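Statesdale Football Club
Minutes of the General Meeting of Members

Print this page
E-mail this page

Held in the clubhouse on Sunday, March 4, 2018

Present: Nikola Jasińska (chair), Bożena Śliwiński (secretary), Nevzat Gezer (first team manager), Ettore Greco (youth football), Aleksandra Adamczyk (grounds), and members as signed in the attendance book.

1. Minutes of the previous meeting

The minutes of the October meeting were read and approved with one correction. Under item 5, the friendly against Surno should be recorded as an away fixture.

2. First team report

Mr. Gezer reported on league results since the last meeting. The side had won four matches, drawn three and lost four. He considered the defending at set pieces to be the main weakness, and noted that both goals conceded at Surno had come from corners. Extra training on corners and free kicks has been added to the Thursday session.

Two midfielders remain unavailable through injury. Mr. Gezer asked that players report injuries to him directly and on the same day - word had twice reached him only when the team sheet was being written.

3. Playing surface

Ms. Adamczyk reported that the north goal area was in poor condition and that the center circle had been reseeded. A quotation of $4000 had been received from Fultix for drainage work behind the north goal. The quotation covers labor and pipe but does not cover new turf. Members discussed whether the work should begin before the end of the season.

Moved by Mr. Greco, seconded by Ms. Śliwiński, that the quotation be accepted and the work begin after the last home match. Carried. 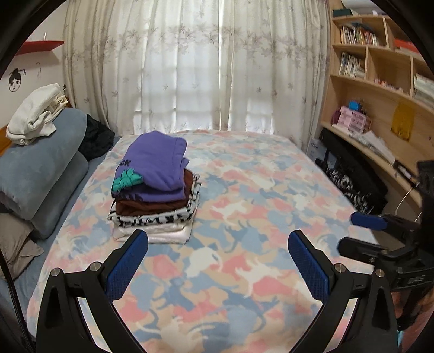 Question from a member: Will the youth teams be able to use the main field while the drainage work is being done?

Ms. Adamczyk replied that the main field would be closed to all teams for the length of the work, and that youth sessions would be held on the lower field.

4. Youth football

Mr. Greco reported that the under-14 team had reached the semifinal of the Ng Cup. The tie will be played away, and parents able to drive are asked to give their names to him. The under-12 team continues to be short of a regular goalkeeper.

The meeting discussed kickoff times for youth home matches. It was agreed that the earlier kickoff be kept for the rest of this season and that the matter be looked at again before the fixture list for next season is submitted.

5. Conduct on the sidelines

The chair read a letter from the league on remarks made to referees by spectators. No complaint has been made against this club. The letter will be posted on the notice board - coaches are asked to bring it to the attention of parents before the next round of matches.

6. Other business

Ms. Śliwiński reminded members that registration forms for summer training must be returned to her signed. Unsigned forms will be sent back.

A request to move the first team's final home match to an evening kickoff was referred to Mr. Gezer, who will speak with the visiting club.

There being no further business, the chair declared the meeting adjourned.

Recorded by Bożena Śliwiński, secretary

Last updated: March 2018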